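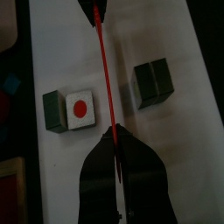
Process mapping with Pruvness - your questions, my answers

I've been running process mapping workshops for small offices for years now, and the same questions land in my inbox over and over. So I finally put them on one page. If yours is missing, write to me and I'll add it.

What do I get when I book a mapping workshop?

You get me for a day, a long roll of paper on your wall, and a written map of one process at the end of it. One! People always want to squeeze in a second (I get it, you've got everyone in the room), but by mid-afternoon they're tired and start agreeing with whatever I write down.

Who should be in the room?

The people who do the work. Managers are welcome for the first hour and the last hour. I like groups of four to eight, and I'd really love at least one person who joined recently, as they still remember which parts made no sense to them.

How detailed should a map be?

Less than you think. A company called Fedari once sent me their purchasing procedure ahead of a workshop and it had 748 steps in it. I read every one of them on a train. We ended up with 16 boxes on the wall, and the rest went into short checklists that sit behind the boxes. Their buyers use the checklists daily. I doubt anyone had opened the old document in ages.

Do we need special software?

Nope. I draw on paper first and type it up afterward in Kalus, mostly out of habit. You'll get a PDF plus an editable file, and if you'd like to redraw the whole thing in a spreadsheet, go ahead - I've seen it done and it was pretty readable.

What's the difference between a process and a procedure?

I use "process" for the big picture (an order comes in, a box goes out) and "procedure" for how one piece of that gets done. Some textbooks slice it differently. Pick one meaning, write it on the first page, and move on.

Two of our teams do the same job in different ways. Which one do you map?

Both, side by side. Please don't settle it before I arrive! At Lu, the two front desks handled returns in completely different orders, and both had good reasons going back to how their mail was delivered. We kept two versions for one box and a shared version for everything else.

How long until I get the finished map?

Four working days. February is usually slower because that's when half my clients do their yearly reviews, so ask me first if you're on a deadline.

Can you come back and check on us later?

Sure, and I'd like to. A follow-up is a half day, starting at 9 a.m., and we go through the map with a red pen and mark whatever has drifted. Things will have drifted.

Do you work remotely?

I do, though I split the day into two mornings for that. Staring at a shared screen past lunch is no fun for anybody, me included. Email me some possible dates and the name of the process you want to start with.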